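2023-04-06

Woke at six to the sound of the gutter, which has been dripping on the same slab since March and has now worn a pale patch in it the size of a saucer. I lay there and thought about the choir, which is what I do now in place of sleeping.

We sing the Fauré three weeks on Saturday. We have one tenor. To be fair to him, Kuldeep Rathore is a very good tenor, but he is also a very loud one, and when he has a cold the whole section has a cold. He had a cold on Tuesday. Narendra stood at the front with his arms going round like a man bringing in a small aircraft and at the end of the Sanctus he put them down and said, "Well, we all started together," and turned the page.

I had promised myself I would not take on anything this time. Then Narendra caught me by the coats and asked whether I might just look into the hire of the scores, and I heard my own voice saying of course. The hire of the scores is a thing I have looked into before. There is a library at Flevudholm that lends vocal sets, and they want them back with every pencil mark rubbed out, and they do check. Last time we were charged 38 pounds for what the letter called "residual markings". One of them, I happen to know, was a drawing of Narendra.

So this morning I rang them. A man with a head cold of his own told me they had 60 copies in the green edition and none in the blue. We rehearsed in the blue. The page numbers don't match, so for the next three weeks every instruction will have to be given twice, once for those who own their copy and once for those who don't, and Arsalan will write both down and still turn up on the wrong page. I took the green.

Toast, then the post. A bill, a catalogue of garden sheds, and a card from Tobiloba Akinola, who has moved to the coast and joined a choir with eleven tenors. She underlined eleven. I have put the card behind the clock.

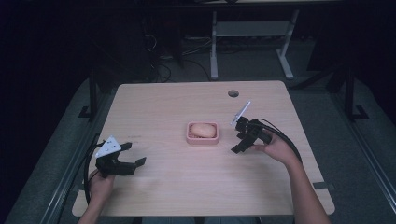
Spent the rest of the morning rubbing out. I found four of our own old copies of the Fauré in the hall cupboard, blue ones, and thought if I cleaned them up the altos could have them and stop sharing. Pencil comes off well enough if it was put on by a light hand. Ottó Fodor's was not. Ottó sang bass with us for years and marked his breaths as if he were carving them on a bench. By the end of the Offertoire I was up to my wrists in rubber crumbs and thinking fondly of a nice bare tabletop, pale wood, with nothing on it but one little pink tray and whatever that tan thing in it is, bread roll or sponge. I would take either. My own table had on it four scores, two rubbers, the shed catalogue, a cold cup of tea and the cat.

Ottó's notes get worse as they go on. Over the Libera Me he has written DO NOT LOOK AT SOPRANOS, twice, the second time with a box round it. I couldn't bring myself to take that one off. Whichever alto gets it can make of it what she likes.

Lunch was soup. I ate it standing up and tried to sing the alto line from the Agnus Dei over the sink, just to see how it lay, and the man next door stopped his hedge trimmer. I don't know if he was finished or only listening. He started again when I did the dishes.

In the afternoon walked down to see about the hall. The bookings are done by a young woman who keeps the whole diary on her telephone and has to scroll back through several christenings to find anything. We have the Saturday. We do not have the Friday evening for the dress rehearsal as it has gone to the badminton, who have had it for ever and leave their net up out of spite. She offered us the small room. The small room has a carpet and a low ceiling, and singing in it is like singing into a coat. I said we'd take it.

The price has gone up again too - 490 for the two days with the heating, and I would not like to do it without the heating, having done it without the heating. I must write to Narendra about that tonight and put it at the bottom, after the good news about the scores. I shall have to make the scores sound better than they are.

Came back by the river. Blackthorn out all along the far bank, and a heron stood in the shallows with its neck in, looking like Arsalan waiting for his entry.

Rang Kuldeep after supper to ask after the cold. His wife said he was resting the voice and wasn't speaking to anyone. I could hear him in the background, not speaking to anyone, on the subject of the football. She'll give him honey.

Rain again now. I have put a bucket under the gutter and the drip has gone up a third.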